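Course handout, unit 6
Buying a Dough Robot: How to Read an Offer
Notes by Hortensia Sepúlveda

Okay, so last time we finished with the sad tale of the bakery that bought a mixer too tall for its own doorway, and I promised you something more cheerful. This unit is about a kit on offer right now, the Tusix tabletop dough kit, sold by a small outfit called Grunia. We're going to read the offer the way a buyer would, argue about it, and then you're going to write me a review. I've had a lot of fun with this one and I hope it shows!

A bit of background. Grunia sells to small food shops and test kitchens, the kind of place with one long table and a person who is tired of rolling flatbread. The Tusix kit is an arm, a set of tools that go on the end of it, a tray, a frame, and the software to teach it. You supply the table and the laptop. Remember that last sentence, it matters when we get to the price.

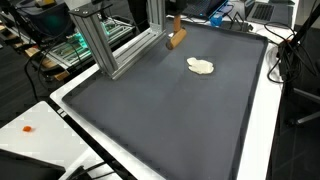
Reading time: 14 minutes

Let's start with what the offer calls the "rolling package." I love this part of the kit because the tool is so plain. It's a wooden roller on a wooden handle, and if you handed it to your grandmother she'd know what to do with it. Grunia could have gone with something shiny and custom, and I'm glad they didn't, for a boring reason: when it wears out, a shop can replace it without waiting on a parts order. When you review any tool, ask who can replace it and how fast. Write the answer down even if it's "I don't know." Especially then.

Now, dough. I know half of you came to this course from the packaging side, where a box is a box. Dough is not so kind. It sticks, it springs back, it changes while you stand there talking. A robot that can put a bottle in a crate all day may be hopeless with a lump of dough, since the lump it sees on the second pass has a different shape from the one it saw on the first. So a seller who says "rolls dough" has told you almost nothing. What dough? How thick at the start, how thick at the end? Round, or just flat? Does somebody flour it, and who?

The Grunia offer says, and I'm copying it straight from the sheet:

"The rolling package flattens soft doughs up to 200 grams on a tray surface. Shape will vary with dough and room temperature."

I think that's a decent sentence. It gives you a limit (200 grams) and it admits to something. Compare it with the Rundthorpe brochure from unit 4, which promised "perfect results with any recipe." You all laughed at that, and you were right to. But look again at the Grunia line and notice what's missing. Up to 200 grams, fine, but how long does it take? There's no time given anywhere on the sheet. I wrote and asked. Soledad Henríquez, who handles their sales mail, wrote back the same afternoon and said it depends on how you teach it. True! Also not a number. When you get an answer like that, ask for the time on their own demo dough, with their own settings, and get it in writing.

Teaching the arm

The kit learns from being shown. You guide the arm through the job, it stores what you did, and you do that again and again until the thing behaves. The offer includes two days of help from a Grunia trainer, and after that you're on your own with a manual and a support address. Bautista Maldonado took this course two years back and now runs a test kitchen, and he let me read his notes from his own trial of the kit. His favorite line, which I'm stealing: "Day one I taught it my bad habits." He presses harder on the left, it seems, and the arm picked that up nicely.

Why should a buyer care? Because the teaching hours are a cost and they're not on the price sheet. Bautista logged 1,167 passes before he was happy with a plain flatbread. He's fussy, so your shop might stop sooner. But somebody has to stand there for those passes, and that somebody gets paid. In your review I want a line for it. Estimate the hours, put an hourly wage on them, and add it to the price. If you only hand me the sticker price I'll hand the paper right back to you, with love.

One more thing on teaching. Ask what happens to what you've taught when you change something. New tray? New table height? A different flour? Bautista's notes say he raised the table a little to save his back and had to redo a good part of the work. The offer does mention this, in small type, on the last page. I'd have put it on the first.

The gripper package

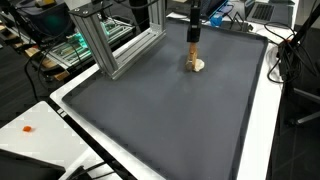 Tool changes are the second half of the offer, and the half where I'd spend my questions. Grunia sells a gripper package alongside the roller, for moving or handling dough between steps. The sheet says switching from one to the other takes "a moment," and I've been in enough kitchens to know that a moment can be a coffee break. With gripper fingers you also have a whole new set of worries. They come down almost to the mat beside that little off-white lump, and that's close work, so ask how the arm knows where the surface is and what it does if the surface isn't quite where it was this morning. Does it stop? Does it push? I'd want to see that tested in front of me, with the seller's own gripper and not mine, thank you.

Then cleaning. Oh, cleaning! Please don't skip this. Anything that touches food has to be washed, and anything with a crease in it will collect dough in the crease. For each tool, ask:

How does it come off the arm?
Can it go in a sink, or does it get wiped?
What may it be cleaned with?
Is the material rated for food contact, and where is the paper that says so?
How many spares come in the box?

On the last one, the Tusix offer gives you a single spare roller and no spare fingers. I asked about that too, and Soledad quoted me a price for an extra set, which was reasonable. Telma Acuña (some of you met her at the March visit, she owns the Acuña bakery) told me she wouldn't buy any machine without two full sets of everything that gets dirty, one in use and one drying. I agree with her, and I'd add the price of the second set to the total right away so it doesn't surprise you later.

Space, and stuff on the floor

Back to "you supply the table and the laptop." People read that and think, great, I have a table. Measure it. The tray and frame want a good wide surface, the arm needs room to swing, and the laptops have to live someplace where flour won't get at them. And then there are the cables, which are never in the brochure and always in the room. Look at the first photo in this handout again, over on the right, with the coils hanging past the table edge by the stand. In a test space that's an ordinary working day. In a kitchen where people walk by with hot pans, you'd need a plan for every one of those, so ask Grunia what cable covers they offer and what they cost. (I asked. They don't sell any. They recommend you talk to your electrician.)

Draw the floor plan before you sign. A pencil sketch is plenty. Put in the door, the sink, the oven, the outlets, and the path people take when they're in a hurry. Olga Retamal, who teaches the safety unit after mine, will ask you for the same sketch, so do it well and use it twice.

What I'd say if it were my money

I like the kit. I like that the sheet has limits in it. I like the wooden roller more than I should. For a test kitchen that wants to try things out, I'd say yes, with the second set of tools and with the time figure in writing. For a busy bakery making one product all day, I'd hold off and look at a sheeter, which does one job quickly and doesn't need to be taught anything. For a shop somewhere in the middle I don't know, and that's why you're writing about it.

Your review

Pick one kind of buyer: test kitchen, small bakery, or school cafeteria. Write almost 200 words if you're brief and go over if you need to, I won't measure. Give me the full cost as you see it, including teaching time, spares and anything for the floor. List three questions you'd send to Grunia, worded so they can't be answered with "it depends." End with buy, wait, or no, and say why.

Please read the Tusix sheet twice before you start. The small type on the last page covers the warranty as well, and last year a few people missed that the tools are covered for a shorter time than the arm.

Papers go in the tray outside my office or to my course mailbox. If you're stuck on the wage estimate, come by and we'll do it together on the whiteboard. Bring your floor sketch along too, even if it's ugly.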